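Simcombe Bench Arm, Second Release: Notes From the Open Day
Reviewed by Attila Gál

Simcombe ran its spring open day at the Amham workshop on a Sunday in March. I went to look at one product, the second release of the Bench Arm, a tabletop manipulator with a two-finger gripper and a small camera carried at the wrist. Visitors were allowed at the controls for 22 minutes each. I booked two slots and used both.

The arm ships with the gripper fitted, a power supply, a clamp plate and the Huet control software on a one-seat license. Price on the day was 1692 dollars, or 1286 without the camera. The cheaper version makes little sense. Most of what is new in this release depends on the wrist view, and adding the camera later means recalibrating the whole arm.

The demonstration task was small-carton handling on a matte gray table. The operator sees the wrist view on a monitor and either jogs the arm by hand controller or marks a target and lets Huet plan the approach. A tall, narrow carton is a fair choice for this. It has a small footprint, it tips if a finger touches it high on one side, and thin cardboard gives under pressure.
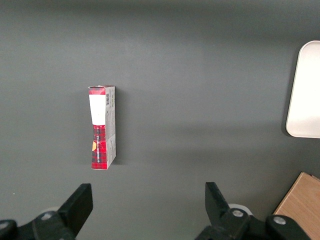
Jogging is good. Response to the controller is even across the speed range, and the slowest setting is slow enough for close work. There is a slight lag when reversing the wrist joint. Solange Chauvin, at the next station, noticed it too and put it down to the filter settings, which can be changed in a menu I did not have time to open.

Automatic approach is less settled. Of the targets I marked, most were planned at once. A few were refused with the message "no valid grasp," and moving the mark slightly toward the center of the carton cleared it. The manual should say how far from an edge a mark may be placed. The copy on the desk did not.

Grip force is set as a percentage, with no unit given anywhere. For cardboard this is a real shortcoming. A user packing cartons wants a number that can be written down and carried over to another arm. I started at the lowest setting and went up in single steps.

Both fingers stay in the wrist view when open, at the bottom of the picture. I found this useful for lining up by eye. The cost is some lost view close to the gripper, and anything low and near the fingers has to be found before the final move. Printed cartons with strong patterns, such as plaid, were easy to pick out on the monitor. Small lettering was not readable at working distance, so anyone hoping to check labels with the same camera should plan on a second one.

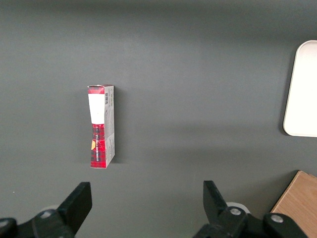 Bernadette Lefèvre wrote in after an early version of these notes went up. We have had the first release since last fall, she said, and the force setting was a percentage there as well. We ended up making our own table with a kitchen scale and a block of foam. It took an afternoon and has held up, but the figures from one arm did not match the other, so do it for each unit.

Her point about unit-to-unit variation is worth raising with Simcombe before ordering more than one. I asked at the desk and was told that a calibration sheet is planned. No date was offered.

Noise is low. The clamp plate fits tabletops up to 2 inches thick and did not shift during either slot. The power cable is too short for a bench in the middle of a room.

Recommended for teaching labs and light sorting, with the camera. For repeat work on soft packaging, wait for the calibration sheet.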